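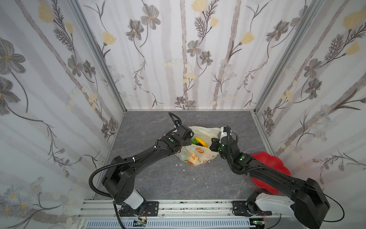
Figure 4. The two arms at the plastic bag, with the banana and the grapes inside it. The red plate is on the right.

4.2 Collecting the Bag Demonstrations

All demonstrations of the bag task were given by remote control. The operator moves two leader arms, and the two arms on the rail follow them. We call this setup Nestari. Each demonstration is stored together with the views of the fixed camera and of the wrist cameras. Two operators, E. Diekmann and H. Schwerdtfeger, gave 359 demonstrations in July. Before this, each of them practiced until she could finish 6 trials in a row without a stop.

The fruits are plastic, and they differ in size and shape. The bag is thin and keeps no fixed form, so the same motion can not simply be repeated. The operator must look where the opening is and correct the grippers during the motion -- this is the part we want the policy to learn.

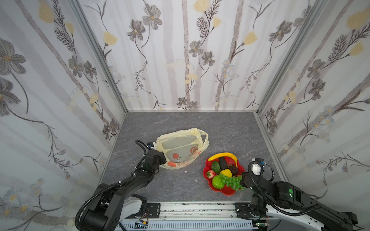 4.3 Views from the Wrist

In a first version we trained only with the fixed camera. The policy often closed the gripper too early, and we think that it could not judge the depth inside the bag. We therefore added the wrist views, in which the fingers and the object between them are both visible.
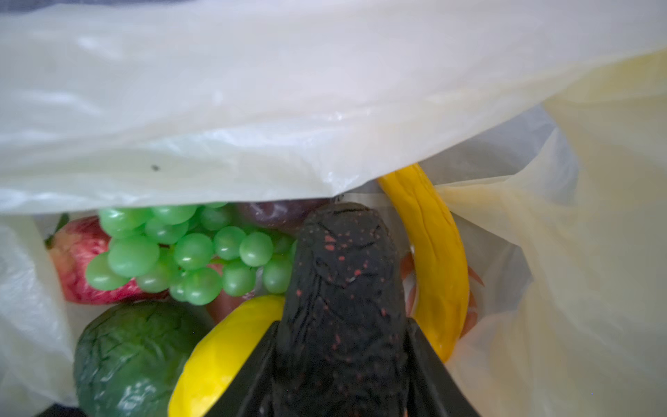
Figure 5. Wrist view into the bag, with the eggplant between the gripper fingers.

A difficulty of this view is the plastic itself. A fold can hang over the contents and hide a part of them, and then the fixed camera is more useful. We keep both views at every time step and do not remove such moments from the data.
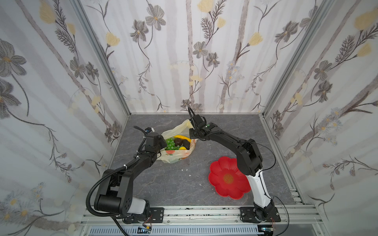
Figure 6. Both grippers near the open bag. The plate is empty.

Trials in which the bag left the reach of both arms were stopped by the operator and are not counted above.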